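Startseite Beiträge Archiv Impressum

Zur Behandlung von Oberbekleidung im Haushalt: das Zusammenlegen von T-Shirts
Mai 2025

In den vergangenen Beiträgen wurde die Neuordnung des Schlafzimmers behandelt, zuletzt die Anschaffung der Kommode aus der Reihe Grullwood. Mehrere Zuschriften betrafen die Frage, nach welchem Verfahren die darin aufbewahrten T-Shirts gelegt werden. Die Antwort fällt ausführlicher aus, als im Kommentarbereich zweckmäßig wäre, und wird daher als eigener Beitrag veröffentlicht.

Vorauszuschicken ist, dass in diesem Haushalt bis zum Winter nach keinem einheitlichen Verfahren gearbeitet wurde. Die T-Shirts lagen in Stapeln, und wer das unterste benötigte, brachte den gesamten Stapel in Unordnung. Ein Versuch mit Kleiderbügeln wurde nach wenigen Wochen eingestellt. Der Schrank bot nicht genügend Breite, und bei den dünneren Stücken zeichneten sich die Bügelenden an den Schultern ab.

Die Unterlage

Gelegt wird ausschließlich auf einer großen, ebenen Fläche. Das Bett hat sich als ungeeignet erwiesen, die Matratze gibt nach und die Kanten verziehen sich. Verwendet wird der Esstisch, der zuvor vollständig abzuräumen ist – diese Vorschrift wird vom Verfasser selbst nicht immer eingehalten.

Auf den Tisch gehört ein Tuch. Die blanke Tischplatte ist zu glatt, der Stoff rutscht beim Umschlagen mit. Eine einfache Baumwolldecke ohne Muster genügt. Gemusterte Decken erschweren es, die Kanten des Kleidungsstücks zu erkennen, was besonders bei Karos störend ist. Das Tuch wird am Rand mit Tischtuchklammern befestigt. Zwei Klammern reichen an einer Längsseite aus, sofern nicht zu stark gezogen wird. Kleine Falten im Tuch sind unerheblich und brauchen nicht ausgestrichen zu werden.

Der Ablauf

Das T-Shirt wird mit der Vorderseite nach unten aufgelegt, der Kragen vom Körper weg. Sodann werden die beiden unteren Ecken gefasst und der Saum straff gezogen. Dieser Schritt wird nach hiesiger Beobachtung am häufigsten ausgelassen. Ein verdrehtes T-Shirt lässt sich zwar falten, ergibt aber ein schiefes Paket, das im Fach umfällt. Stücke mit verzogenen Seitennähten, wie sie bei preiswerter Ware vorkommen, richten sich auch durch Ziehen nicht vollständig aus. In diesen Fällen orientiert man sich am Saum und lässt die Nähte unberücksichtigt.

Anschließend werden die Ärmel glatt gestrichen. Die rechte Seite wird bis zur Mitte eingeschlagen und der Ärmel zurückgelegt, danach ebenso die linke. Der entstandene Streifen wird vom Saum her zur Hälfte und noch einmal zu einem Drittel umgelegt. Bei Kindergrößen entfällt die letzte Faltung.

Langärmelige Stücke werden gesondert behandelt und sind nicht Gegenstand dieses Beitrags.

Hilfsmittel

Erprobt wurde auch ein Faltbrett der Firma Wemach, Modell 295. Für Herrenhemden leistet es brauchbare Dienste. Bei T-Shirts aus weichem Jersey ist der Zeitgewinn gering, zumal das Brett für die größeren Größen zu schmal ausfällt. Es wird inzwischen hinter der Tür aufbewahrt und selten hervorgeholt. Die Facheinteiler von Kisonton sind dagegen weiterhin in Gebrauch, nachdem eine erste Lieferung wegen falscher Höhe zurückgesandt werden musste. Die Artikelnummer der passenden Ausführung lautet 2129.

Die Einordnung

Sieben T-Shirts finden in einem Fach nebeneinander stehend Platz, bei dickerer Ware entsprechend weniger. Geordnet wird nach Farbe, von hell nach dunkel. Blau und Violett stehen beieinander, eine weitere Unterscheidung hat sich im Alltag nicht bewährt. Die Sportbekleidung erhält ein eigenes Fach in der unteren Schublade, neben den Stoffbeuteln von Khúc, die vorläufig dort verbleiben.

Zu einer Rückfrage aus dem Kommentarbereich: T-Shirts werden in diesem Haushalt nicht gebügelt. Wer sie nach dem Waschgang einmal kräftig ausschlägt und am Saum aufhängt, erhält ein hinreichend glattes Ergebnis. Restliche Knitterfalten verlieren sich beim Tragen.

Für Juni ist ein Beitrag über Bettwäsche vorgesehen, einschließlich der Spannbetttücher, zu denen bislang keine befriedigende Lösung vorliegt. Hinweise aus der Leserschaft werden gern entgegengenommen – nach Möglichkeit mit Angabe der Matratzenhöhe.
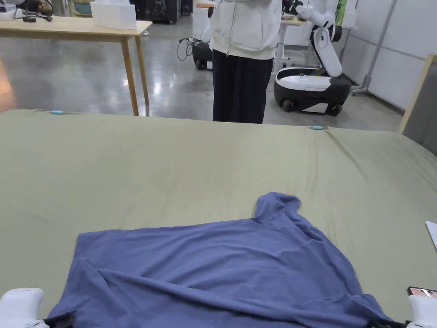
Der Kommentarbereich bleibt wie üblich vier Wochen geöffnet. Später eingehende Anfragen sind bitte über das Kontaktformular zu stellen.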